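Simulated rooms come first for Walport's tray-clearing robots

2020-05-26 | By Gunther Brandes

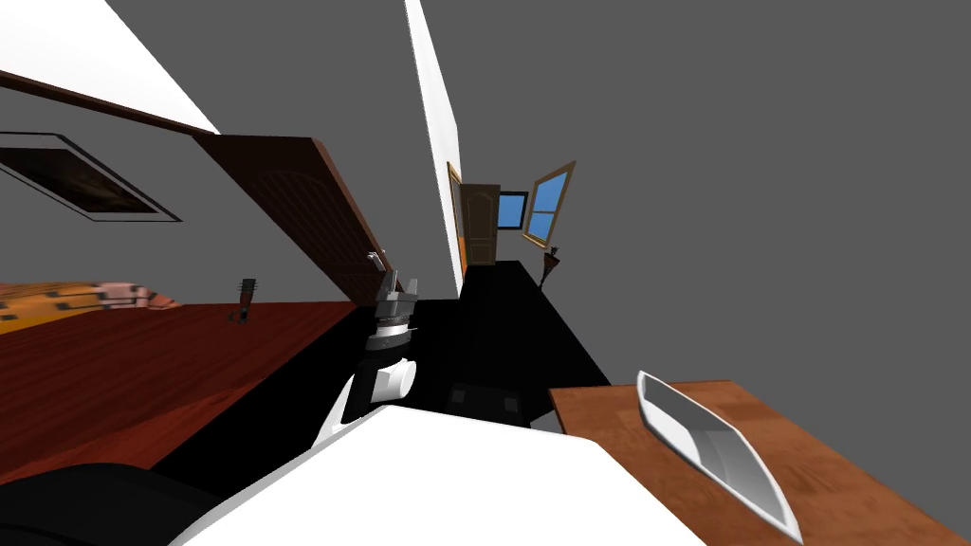
Walport Facilities News – Housekeeping and Room Service

Housekeeping staff at Walport's Salen guest house will start working alongside a robot arm in August. Until then the job is being rehearsed in computer-made bedrooms, with a tray on a wooden table as one of the things to be picked up.

The software comes from Nisteo, which has built 100 rooms with different layouts. Staff were asked which tasks they wanted rid of, and clearing trays came out ahead of stripping beds.

Dirk Kuhlmann, who runs the morning shift, said no posts would go. His team of 20 keeps its hours, but two people on each shift will be trained to restart the arm and to take over when it stops. "That is a different kind of day – more watching, less carrying," he said. Room checks stay with staff.

The training takes 8 hours and is paid. Rotas will be posted in the linen room.

Filed under: Workplace > Automation

Comments (3)

trolley_nine: Will it do stairs? Half our rooms are up a flight.

Waweru: Paid training is good. What about the night shift?

M.K.: More watching means more standing. Can we have a chair?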